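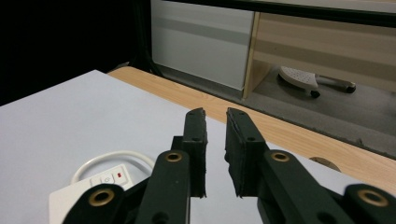
Jamie Yeoman told us that he had sent the same parish map to two other firms before ours, and that both had returned it with the field numbers missing. We hear this fairly often. Field numbers on older estate and tithe plans were written small, in thin ink, and a scan made at the wrong setting loses them first.

About Tustura

Tustura copies, repairs and indexes large paper plans. Most of the work is on estate maps, drainage plans, building drawings and railway sections from before 1950. The firm was set up in Ladomcombe by Carol Holroyd and Sigrun Haugland, and now has six staff across two sites. Repair and flattening are done at Ladomcombe. Scanning and indexing are done at Clemadton, where the floor is solid concrete and does not carry vibration from the road.

What we take in

We accept single sheets, rolls and bound volumes. Paper, tracing linen and drafting film are all handled. We do not take glass negatives or parchment with wax seals attached. Rolled plans should be left rolled. Please do not try to flatten them under books before sending, as cracks along the old roll lines are slow to repair and will add to the cost.

Plans with active mould are sealed on arrival and kept apart until they have been dried and cleaned. We will telephone before going any further, and the quotation will be revised.

How the work is done

Each sheet is given a number, measured and checked for tears, tape and loose surface dirt. Dry cleaning comes first. Tears are closed with Japanese tissue and wheat starch paste, which can be taken off again with water. Pressure-sensitive tape is removed only where the client has agreed to it in writing – the solvent can move some coloured inks.

Scanning is at 400 dots per inch as standard and 600 for plans with fine lettering. Files are supplied as uncompressed TIFF, with a smaller copy for everyday use. A colour target is scanned with every batch.

Indexing is quoted separately. Evie Crabtree runs it and wrote the house rules for place names, which keep the spelling on the plan and give the modern spelling in a second column. The largest index so far, for the Crabtree estate papers (no relation), has 3,142 entries.

Charges and times

The minimum order is one sheet. Batches of more than 1,000 sheets are priced by the day. Quotations stand for 30 days. Repair work is booked in order of arrival, and the list is usually longest in October, when record offices send material out before their winter closures.

Originals can be collected from Ladomcombe by appointment, or returned by insured carrier. For quotations and bookings, ask for Wendy Birkett.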